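Switching phones, week one

Posted Jun 19, 2019

My old phone finally stopped holding a charge, so last week I replaced it with a Plurano 2. I had been going back and forth between that and the new Ferri, which everyone seems to like. The Ferri has the better screen. It also costs almost 800 dollars, and I couldn't talk myself into that for something I mostly use for email, maps and podcasts.

I bought it at the electronics store in Cludosbridge. They had the gray one in stock and the black one on back order until October. I took the gray.

Setup took most of an evening. The transfer app moved my contacts and messages without trouble, but it got stuck at 62 percent on the photos and I had to start over with a cable. My podcast subscriptions didn't come across at all. I typed those in by hand.

Battery life is the main improvement. I unplug it at seven in the morning and it usually has a third left when I go to bed. The fast charger gets it to 80 percent during breakfast, then slows way down for the rest. The old one was dead by lunch.

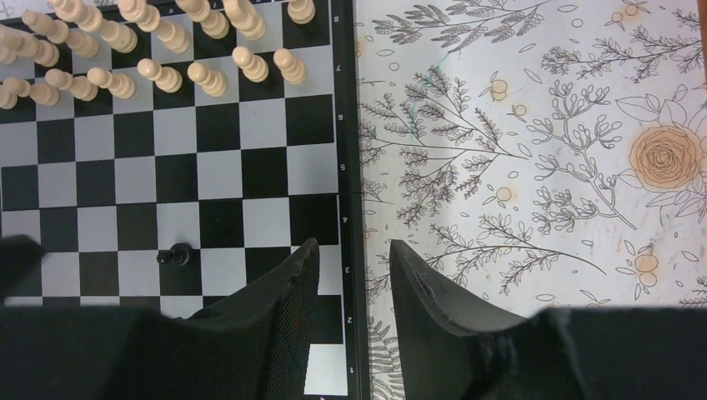
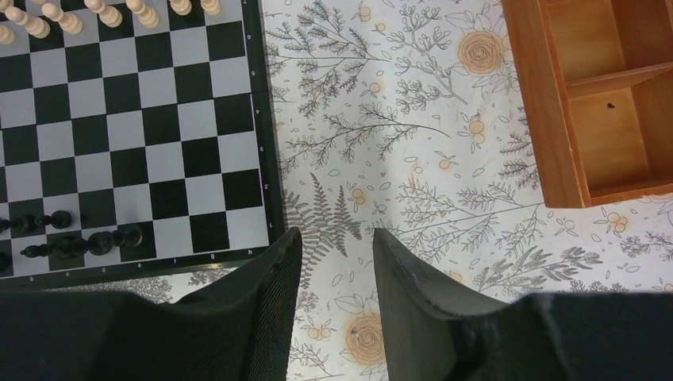 Chessboard, two views.

What I don't like so far: the volume buttons are on the left side, right where my thumb goes, and I keep turning the sound down by accident. The fingerprint reader is slow if my hands are at all damp. There's also a news feed on the home screen that comes back after every restart, even with the setting switched off. I found a thread about that on the Pusov forum, and the advice there was to wait for the next update.

Still no headphone jack, so I'm using the adapter from the box. It works fine but I expect to lose it.

I ordered a plain rubber case. It should be here by the weekend, and until then the phone stays out of my back pocket.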